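Demonstrators wanted for the Cluneo table and room study
Sumow, Mallesach site
Posted 14th November

Have you ever shown a child how to tie a shoe, or a new coworker how to fold the napkins the way the boss likes them? Then you already know most of what this job asks of you. We are looking for 12 patient people to come and show everyday tasks with a pair of hand-held grippers, so that the robots we are training can learn from how people do things. You don't need a degree, you don't need to know anything about computers, and you certainly don't need to have met a robot before. Several of the best demonstrators we have worked with came to us from kitchens, flower shops and hotel housekeeping, and we would be very glad to hear from more of you.

The work is simple to describe, even if it takes a little getting used to. You hold one gripper in each hand, you squeeze to close the fingers and let go to open them, and you carry out a short task from a card: set a table, put the stationery away, move a plant from one spot to another, wipe down a surface. Then you put everything back and do it again, a little differently. Each task is recorded from your own point of view and from the grippers themselves, and the recordings are what the robot learns from. Most people feel clumsy for the first hour – please don't let that put you off – and by the end of the first shift their hands have worked it out. 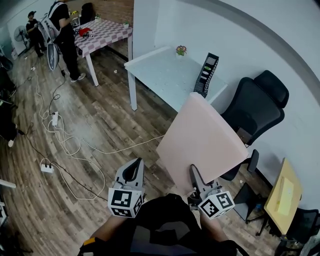

Shifts are 3 hours long, with a proper break in the middle, and you can choose mornings or afternoons. You will be on your feet for most of that time, and you will be sharing the room with other people who are busy with their own tasks, so it helps if you don't mind a bit of company and a bit of coming and going. We set the room up with ordinary things, tables and office chairs and potted plants, and we move them about between tasks so the robot doesn't get too used to any one arrangement. Some tasks use large, awkward objects, like the pink board, and those take more care than you might think, as two gripper fingers don't hold the way a whole hand does. Please come in flat, closed shoes with a good sole. There are a lot of cables across the floor, white ones mostly, and we would like you to get in the habit early of looking down before you step back.

What we are hoping for in a demonstrator is mainly steadiness. A slow, clear movement teaches a robot far more than a quick one, and if you drop something we would much prefer that you pick it up calmly and carry on than rush to hide it. The dropped ones are useful to us too! You should be able to lift light household objects, stand comfortably for an hour at a time, and read a short task card in English. Left-handed people are very welcome, and we don't have enough of you yet. Glasses are fine.

After your first 100 recordings, anyone who would like to can also try the remote side of the work. There you sit at a desk at our Jalali workshop and steer a robot arm through the same sort of task with a pair of hand controls. It is a different skill altogether, and some people love it while others go happily back to the grippers. Nobody is moved over unless they ask.

Pay is by the hour, and your training shift is paid at the same rate as all the others. We will go over the rate, and how your recordings are stored and used, on the phone before you agree to anything, and you will get the same information on paper to take home. Faces and voices are removed from recordings before they leave the building. You may stop at any time, and you will be paid for the hours you have done. Altogether we are asking each person for 300 recordings, spread over as many shifts as suits you, though if you find you'd like to do fewer, do say so and we will work something out.

To apply, send a few lines about yourself to Siamak Soltani, study coordinator, Sumow, Mallesach site, or leave a note for him at the front desk. A résumé is welcome but not required. Tell us which hours suit you, which hand you write with, and something you do with your hands that you are proud of – bread, knitting, bicycle repair, whatever it may be. Siamak reads every message himself and will call you back to arrange a visit. You can try the grippers for a few minutes before you decide, and you are welcome to bring a friend along.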